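Golham Solid Tabletops

Made to order in our Plirnville shop

Every Golham top is cut, glued and finished after you place the order. We sell the top alone, or with the Duller base if you want a complete table. Tops fit most four-leg frames and trestles, and we can drill for your own base if you send us the hole spacing.

Sizes and price

Standard thickness: 1 1/2 inches
Corners: square or eased
Edge: straight
Price: from $1,712 with Duller base
Item number: 216

Custom lengths are priced by the inch. Call before ordering anything longer than your doorway or stairwell will allow. We do not cut a top down once it has been finished.

Finish

The wood gets three coats of hardwax oil, sanded by hand between coats. Color choices are Natural, Honey, Doãn Brown and Black. Doãn Brown is our darkest brown and has a red cast in daylight. Samples cost $9 each, and we take that off your order.

Care

Wipe up spills with a damp cloth. Use a trivet under pots. Re-oil once a year, or sooner if the surface starts to feel dry. Small scratches can be rubbed out with a gray pad and a little oil, working along the grain.

Dark brown wood against a pale tile floor 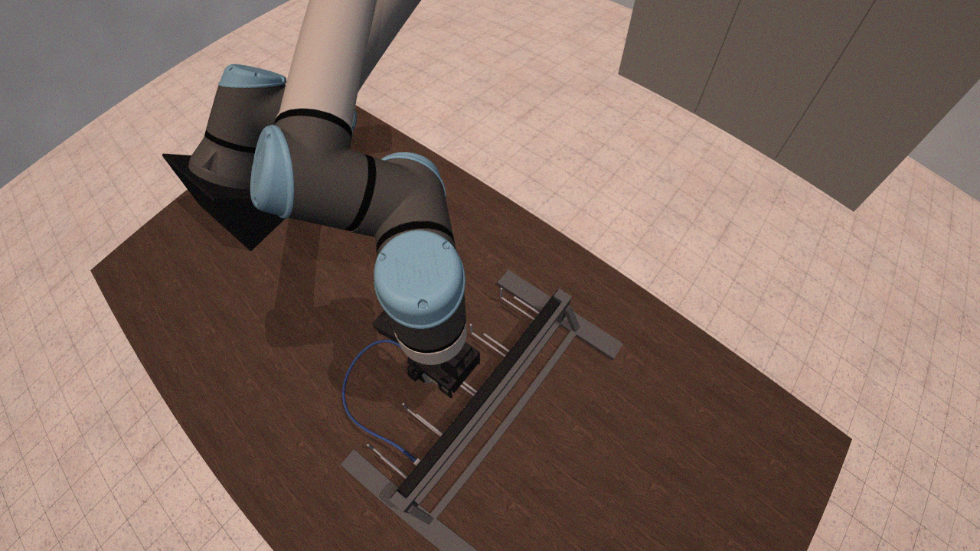

Delivery and returns

Lead time is 23 working days. We close the shop for two weeks in March, and orders placed then start when we are back. Delivery is to the room of your choice on the ground floor. Stock sizes can be returned unused within a month. Custom sizes cannot.

Questions about drilling or custom sizes go to Thảo Triệu in the order office, open until 4:30 p.m.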